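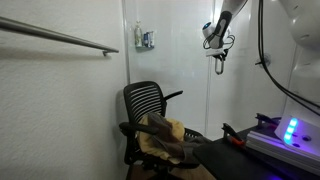 Wrist view and room view disagree in cloth-picking demos. Keep, split or discard?

Posted in Manipulation > Demonstration data
Tags: teleoperation, cloth, camera placement, episode length

I am collecting teleoperated demonstrations of picking up a single cloth from a pile. Two cloths per pile at the start, sometimes three or more later in the session. The colors are yellow and a brownish gray, chosen because we had them. One arm, parallel gripper, one camera on the wrist and one looking at the work area from outside. Both streams are stored with joint positions and gripper opening. The policy gets both images and no depth.

After filtering out aborted runs I have 1383 episodes. The problem is the labels. For each episode an annotator marks the step at which the cloth is grasped. One annotator works from the room view, the other from the wrist view, and on cloth they differ by a median of 33 steps. On rigid objects, with the same two people, the gap is small enough to ignore.

I think the reason is that the room camera shows the fingers over the pile well before they hold anything, and for a good part of the approach the arm hides the contact point. The room view is still the one that tells me where the pile sits on the seat and whether part of it hangs over the side.
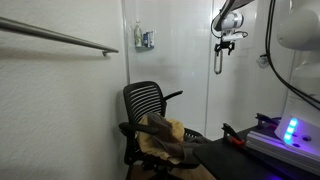 The wrist view has the opposite weakness. Close to the pile it contains folds and fingers and very little else, so two piles with quite different shapes can look alike. It also sees the floor and whatever is beyond the pile while the arm is still high, and I suspect the policy is picking up on that. Moving the pile a hand's width lowers success more than changing the cloth does.

What I would like to know:

1. Should the grasp label come from one view only, or from neither?
2. Is it worth dropping the early approach from the wrist stream?
3. Do I need to vary the background, or just the pile?

The tooling is Trilturico with the default recorder. I can re-export but would prefer not to re-record.

osatmont_lab
Posted in February, edited once

3 replies, sorted by votes

tapia_bench
18 votes

Take the label from neither view. You already log gripper opening. Command closed plus measured opening no longer changing gives you a closing time that is the same for every episode and needs no annotator. It does not tell you that cloth is between the fingers. For that, compare the final opening with an empty close, and if the cloth is too thin for the difference to show, have one person check the lift in the wrist view and mark yes or no. A yes/no mark is much faster than finding a step, and your two annotators will agree on it far more often.

Before you trust the 33, check the clocks. Log the capture time of each image, as opposed to the time it was written to disk. I had a recorder that stamped on write, and the wrist stream drifted against the joints whenever the disk was busy. Rigid objects hid it, as the operator moved quickly and both annotators snapped to the same obvious event.

Do not trim the approach. If the policy never sees the pile from a distance in the wrist stream, it has nothing to go on there until it is nearly in contact. Vary the pile instead:

Reset the cloths between episodes by dropping them from arm's length. Folding them by hand gives you your own folding habits in the data.

Change which cloth is on top. If yellow is always underneath, the policy can learn the order in place of the color.

Cover positions where the wrist camera has several cloths in view at close range, including ones where the target shows only as patches between the others.
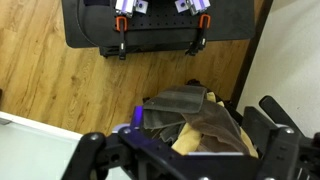

Move the support. Shift and rotate whatever holds the pile every 20 or so episodes and write the change into the episode metadata. This also answers your third point: moving the support changes the background in the wrist view for free. Leave the lights and the rest of the room until you have measured the effect of this.

Split by support position for validation. A random split puts near-duplicates on both sides and the number you get from it means very little.

todthorpe_k
5 votes

Agree on the gripper signal. I would add failed grasps. You say you filtered out aborted runs, but an operator who misses, opens, backs off and tries again has given you a recovery, and with cloth you need those. Our set had 1749 episodes before filtering. The version trained on clean runs only would close on air and then lift anyway. Putting the retries back in fixed most of it. Keep runs where the operator recovered and discard runs where they stopped halfway.

If the export supports it, store the attempt count per episode so you can weight them later.

gripfan1895
0 votes

just use more data, 1383 is not a lot for cloth. also try a bigger image size on the wrist cam

osatmont_lab
Comment on the reply by tapia_bench

The clocks were part of it. Wrist images were stamped on write. After correcting the offset on a subset the median gap is smaller but still well above the rigid case, so I am switching to the gripper signal with a yes/no check. Splitting by support position is harder, as I did not record when it was moved. I will try to recover that from the first room image of each episode.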